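Ploltdale spice swap returns to the old Baumgartner store in September

15 August 2019

If you have a cupboard full of half-used jars and no memory of what you bought them for, you may be glad to hear that the Ploltdale Spice Swap is coming back this September, and it will be a good deal bigger than last year's.

The swap began as a neighborly thing on Comfort Laryea's back porch, with a pot of stew going and anyone welcome who brought a jar to trade. Last year it moved into the old Baumgartner store on the square, and the line went out the door well before lunch – a lovely sight, if you weren't at the end of it. 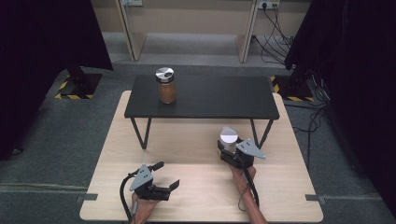
Laryea is hoping for 1,000 jars on the tables this time. "People bring what they're tired of and go home with something their neighbor was tired of," she said, laughing. "And then they call each other up to ask how to cook it."

The rules are much the same as before. Bring spices, rubs or pastes in clean glass with a lid that closes properly, and write the name and the month you opened it on a label. Homemade blends are very welcome, but please list everything in them, nuts and mustard especially.

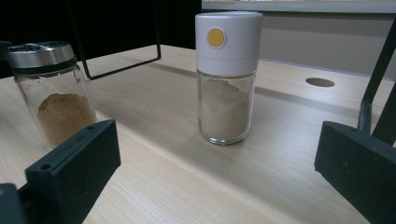

Natalia Palacios will be back with her cumin flatbreads, and Kilian Pichler is driving over from Ostitz with his caraway, which sold out early last year and caused some long faces. There will be eight cooking tables in all, and coffee in the back room.

Entry is free, and jars can be dropped off at the store the evening before. Anything left over goes to the Nallora community kitchen.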